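The Salt Ledger, Read Twice
2026-02-10 | filed under: reading notes

I finished The Salt Ledger in October and went through it again last month with a pencil. It is the second of the Gimton novels, 734 pages in the paperback, and I wanted to check whether the plot holds up when you know the ending. Mostly it does. The notes below assume you have read the first book and don't mind knowing how this one is set up.

The story covers one tax season in the port of Gimton. The narrator is a junior clerk in the salt office who finds that the weights recorded at Larov, upriver, don't match the weights recorded at the dock. The gap is small, 13 sacks in a shipment of 200. She spends the first third of the book trying to find out whether it is theft, spoilage or bad arithmetic. There is a murder, but it comes late, and the author treats it as one more entry that needs to be reconciled.

The structure is 74 short chapters. Odd ones are the clerk in first person, present tense. Even ones are documents: bills of lading, letters, two sermons, a menu. On first reading I skimmed the documents. On the second I found that the date of the Larov flood is given in a letter long before the clerk learns it, and that the reader can work out the missing weight from there. The book plays fair.
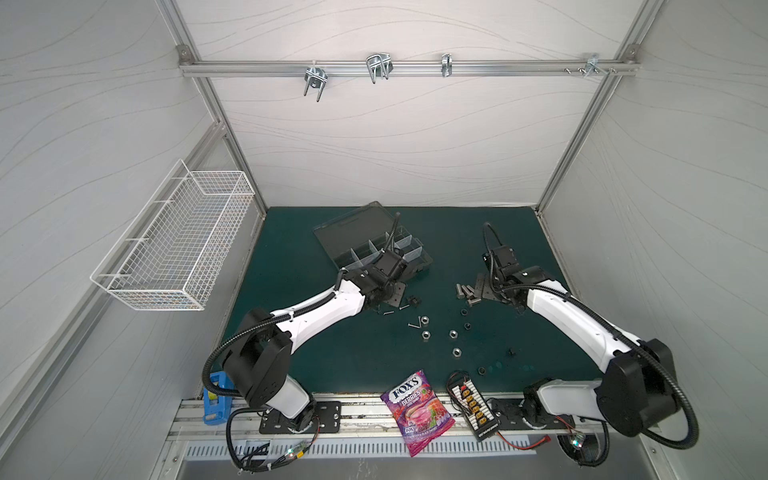
Pacing is the weak point. The middle section, where the clerk is sent to Larov to inspect the scales, runs too long and repeats itself. We get the scale house taken apart on paper, every pin and collar, and then we get it again in her report. I like this kind of thing more than most readers do, and I still lost track. By the end of that section the clues are spread out like the small fasteners on that dark green mat, with the divided box right there and none of the sorting done for you. A stricter edit would have put the pivot pin and the second logbook in the same chapter. They are far apart, and the link between them is one line of dialogue.

The prose is plain. Sentences are short, adjectives are rare, and the dialogue tags are nearly all "said." The one habit I would cut is ending a chapter on a question. It happens often enough that I began marking it.

The romance with the river pilot is underwritten. He has four scenes, three of them on a boat, and his main function is to explain currents. I believed the currents.

I read the Hurus edition. The map is printed across the fold, so Larov disappears into the spine. The Appiah hardcover puts it on the endpapers, where it can be read. If you have the choice, get that one.

Comments

inkandoats: Agree on the Larov section. I put the book down for a month there. The menu chapter brought me back.

pagefold: Does the second sermon matter? I have read it three times and can't place the ship it mentions.

inkandoats: @pagefold It's the same ship as in the first bill of lading, under its old name.

tidewrack: I liked the pilot. Wanted more boat.

Contact | Copyright 2026, all posts by the site owner | Back to top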